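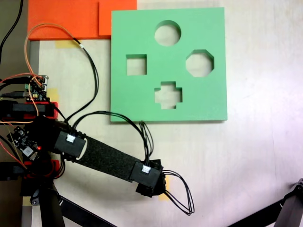 *Photo: Grarlow Early Learning, Kinbridge*

# Toy and play equipment safety check: toddler room

Completed Dec 31, 2025, during the holiday closure. Previous full check was in May. Items are marked OK, Fix or Remove. Comments go under the item they belong to.

## Small parts and choking

- [x] All loose pieces tried in the small parts cylinder. **OK**
- [x] Bead frames checked for loose end caps. **Remove**
- [x] Battery covers screwed down on sound toys. **Fix**

The Tichý bead frame has a cap that turns by hand. It is in the locked cupboard and should not go back out with glue on it. Two sound toys have covers held by a clip only. Screws are on order. Keep both out of the room until they are fitted, even if the batteries are taken out.

## Foam, puzzles and sorters

- [x] Foam edges checked for bite marks and tearing. **OK**
- [x] Cutouts checked for splits in the corners. **OK**
- [x] Foam washed in mild soap and air dried flat. **OK**
- [x] Spare pieces stored with the right set. **Fix**

Any foam with a piece bitten out goes in the garbage the same day. Do not trim it and put it back. Spare pieces from different sets have been mixed together in the tub under the sink. Sort these before the room reopens and throw out anything that has no set.
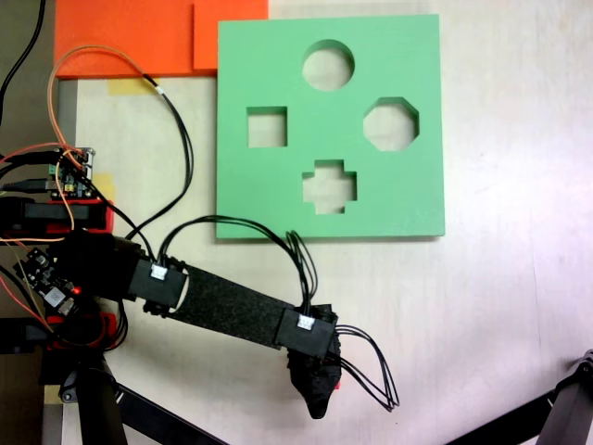

## Wooden toys

- [x] Surfaces rubbed with a cloth to find splinters. **Fix**
- [x] Paint checked for flaking. **OK**
- [x] Pegs, wheels and axles pulled firmly. **OK**

One Brollis wagon has a rough patch on the underside of the handle. Sand it and check it again with a cloth. The pull cord was also too long and has been shortened.

## Soft toys and dress-up

- [x] Seams pulled on both sides. **OK**
- [x] Eyes and noses tugged. **OK**
- [x] Ribbons, ties and cords removed from dress-up clothes. **Fix**
- [x] Washed on hot and dried fully. **Not done**

The dryer was out of service. Everything washable is bagged and labelled beside the machine. One cape still has a neck tie. Cut it off and sew on the hook-and-loop tabs from the mending box.

## Shelving and storage

- [x] Shelf units anchored to the wall. **OK**
- [x] Heavy items on the bottom shelf. **OK**
- [x] Toy chest lid stays open at any height. **Fix**

The lid support has weakened and the lid drops from halfway. It has been taken off and the chest is being used open. A new support from Brollis costs less than a new chest, so order that first. The anchors on the unit by the window were tightened.

## Cleaning supplies

- [x] Spray bottles labelled and dated. **OK**
- [x] Cupboard latch works. **OK**
- [x] Mouthed-toy bin emptied and washed. **OK**

The mouthed-toy bin needs a lid the toddlers can't lift. The current one is light enough to push off.

## Still open

1. Screws for battery covers
2. Lid support for toy chest
3. Wagon handle
4. Mixed foam spares
5. Soft toy wash and the cape

Initial and date each one on the paper copy in the office when finished. The paper copy stays in the binder until the next full check in May.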